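Etero hand-held gripper pair

£219 the pair, posted within 2 working days

I get asked one thing more than anything else when people ring up about these, and it's usually some version of "so can a robot clear my table yet?" Short answer, no, not in the way you'd like. Longer answer below, with a product in it somewhere!

I sell the Etero pair because they're the ones I use myself. You hold one in each hand, squeeze, and the jaws close. A marker cube sits on top of each one with the black square patterns on it, so your software can work out where the gripper is and which way it's pointing. You do the chore, you record yourself doing the chore, and later on a robot with a matching pair of jaws has something to learn from. I came to it from shop fitting, so if I can get on with them you probably can too.

Where the chores have got to

Picking up one thing and putting it in another thing is in decent shape. I've watched a Celix arm put mugs on a shelf for most of an afternoon and only got bored, which I count as a compliment. Folding is coming on, slowly. Wenceslao Quiroga, who buys his grippers from me and argues about everything, reckons tea towels are done and shirts are two years off. I'd say he's being generous about the tea towels.

A real table, though, with a cloth on it that moves when you pull, and a book, and a bag that changes shape whenever you touch it - that's still hard. So is anything where one hand has to steady while the other one works. People do that without thinking and it's a pain to teach. My own practice table is nothing special, just a cup in a tray and the sort of bits that end up on any table by teatime.

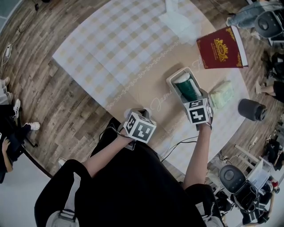

What you get

Two grippers, left and right
Two marker cubes, already fitted
Spare jaw pads (one set)
A hex key, which you will lose
A printed card with the squeeze and release drill on it

Using them for a whole day

I'd stop every 35 minutes or so if I were you. They aren't heavy but you're holding your wrists in a way you don't normally, and by tea time you know about it. Keep your sleeves pushed up and don't let a thumb wander over the cube, as a covered marker spoils the take and you won't find out until you're sat at the computer in the evening (ask me how I know).

Thin plastic is the fiddliest thing to pick up. Rims and edges are much kinder.

Will they work with my software?

They're happy with Gestus, which is what I run. Noel Buenaventura has them going with Escobar as well and has written up his settings, so drop me a line and I'll send them over. Anything else, ask first.

Shop-floor buyers

Packing benches are further along than kitchens, mostly as the same box turns up again and again. If you want more than one pair for a bench team, I keep 40 pairs in stock from November and can do a bit off the price. Returns are fine if the jaws are unmarked. Replacement cubes are sold on their own page - please don't print your own on shiny paper, the glare drives the tracking mad.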